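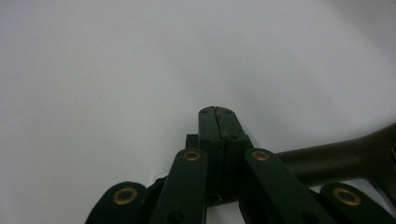 A car door seal is a hollow rubber strip that is squeezed between the door and the body when the door is shut. Its job is to close a gap whose width changes from one point of the opening to the next. Full contact along the whole length is the design goal, but soft faces pressed together seldom meet in a straight, even line. The two dark green pads in the photo are pressed side by side, and the thin seam between them still wavers slightly near the top. On a door, a seam of this kind can be a path for air and water. This project looked at whether an aging seal on a used car should be replaced, restored with a conditioner, or left in place after adjusting the door.

Project group: Jana Fuchs, Gopinath Kotian, Piroska Bozsik
Supervisor: Dörte Grube
Submitted August 27, 2024

1. Background

The test car was a Jastari four-door sedan owned by the family of one group member. The complaint was wind noise at highway speed, strongest at the driver's ear, and a damp patch on the sill after rain. The dealer had quoted $483 for new primary seals on both front doors, fitted. No inspection of the door alignment was included in the quote.

Owners looking for a cheaper fix are usually offered two products. The first is an aftermarket seal sold by the foot. The second is a liquid or paste conditioner that is supposed to soften hardened rubber. We tested one of each: the Skurklow bulb strip and the Fukuda rubber paste. Door adjustment was added as a third option at the suggestion of our supervisor, who pointed out that a striker can be moved with hand tools and costs nothing.

2. Method

2.1 Paper pull test

A strip of copier paper was placed across the seal, the door was shut, and the strip was pulled out by hand with a spring scale. High force means firm contact. Low force means weak contact. If the paper falls out or slides freely, there is no useful contact at that point.

We marked 28 stations on each front door opening, starting at the lower hinge and going around the A-pillar, the roof rail, the B-pillar and the sill. One full pass over both doors gave 56 readings. Stations were marked on masking tape on the painted flange, with none on the rubber, so the tape did not change the thickness of the contact.

The operator matters more than we expected. In the first trial pass Kotian pulled faster than Fuchs and his readings were higher at nearly every station. After that one person did all the pulling and the other wrote down the values. The trial pass was discarded.

2.2 Chalk transfer

Carpenter's chalk was rubbed on the crown of the seal. The door was shut once and opened, and the mark left on the painted flange was inspected. A wide, even mark shows good compression. A narrow mark shows light contact. A break in the mark shows a gap. This test gives no number, but it shows where the contact is, and it located faults that fell between two pull stations.

2.3 Water test

A garden hose without a nozzle was held against the roof above the door and the water was allowed to run down the glass and the seal. A dry paper towel was laid along the sill trim on the inside and checked afterward. A pressure washer was not used, as it can force water past a sound seal.

2.4 Noise

Cabin noise was recorded on the same stretch of highway with the fan off and the windows shut. The recordings were compared in the Neltovell audio program available in the department lab. The road surface and the traffic were not under our control, and we treat these results as supporting evidence only.

3. Order of treatments

All tests were first run with the car as delivered. The paste was then applied to the passenger door and left overnight. The striker was adjusted on the driver door. The bulb strip was fitted last, because its adhesive backing leaves residue that would have spoiled any later test.

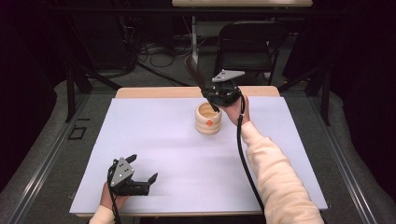
The striker was moved inward in small steps. After each step the door was shut, the flush fit at the rear edge was checked with a straightedge, and the pull test was repeated at the B-pillar stations. Adjustment stopped when the rear edge of the door was level with the rear door skin. One step past this point was tried, and the door then had to be slammed. We went back to the previous setting.

4. Results

4.1 As delivered

The driver door had weak contact along the upper half of the B-pillar and at the rear corner of the roof rail. The chalk mark was broken at the corner. The passenger door had lower readings in the same area but no break. The rubber on both doors was dull and somewhat stiff, with no tears. Water reached the towel on the driver side only.

4.2 Conditioner paste

The paste made the rubber darker and slightly tacky. Pull readings on the passenger door went up on the day after application and were nearly back at their starting values when we repeated the pass later. Our reading is that most of the rise came from the tacky surface gripping the paper, with little change in compression. The chalk mark was the same width before and after.

4.3 Striker adjustment

Readings rose at all the weak B-pillar stations on the driver door. The chalk mark closed at the roof corner but remained narrow. The towel stayed dry in the hose test. In the recordings, the hiss near the driver's ear was reduced and the lower rumble was unchanged, which fits a source at the seal and a second source elsewhere, probably the tires.

4.4 Bulb strip

The strip was fitted to the driver door as a second seal inside the original one. It raised the pull force everywhere, including places where contact was already good. The door needed a hard push to latch. After almost 200 closings the adhesive had started to lift at the lower front curve, where the strip has to follow a tight radius. The change in noise compared with the adjusted door was too small to separate from the difference between two runs on the same road.

5. Discussion

For this car, most of the complaint came from door position. The seal had hardened but could still follow the flange once the door was brought closer to it. Paying for new seals first would have put good rubber in a door that did not press on it.

The paste may still have a use in winter, when doors can freeze to the seal. We did not test this. Some of the pull test data could also be repeated in February, when the rubber is stiffer and any loss of contact should be easier to find.

The main weakness of the work is that it covers one car. A torn seal, a bent door or a worn hinge would give a different result. The hinge pins were checked by lifting the open door at its rear edge, and no play was felt -- a door with play should be repaired before the striker is touched.

6. Recommendations for owners

Run the paper test before buying anything. Mark the position of the striker with a pencil before loosening it. Replace the seal if it is torn, flattened or missing a section, and use a molded part made for the door. Strip sold by the foot is acceptable on a trunk lid or a work van, where latch effort matters less.

7. Acknowledgments

Dörte Janssen lent the spring scale and checked its zero before each session. The raw readings are kept with the supervisor and can be copied on request.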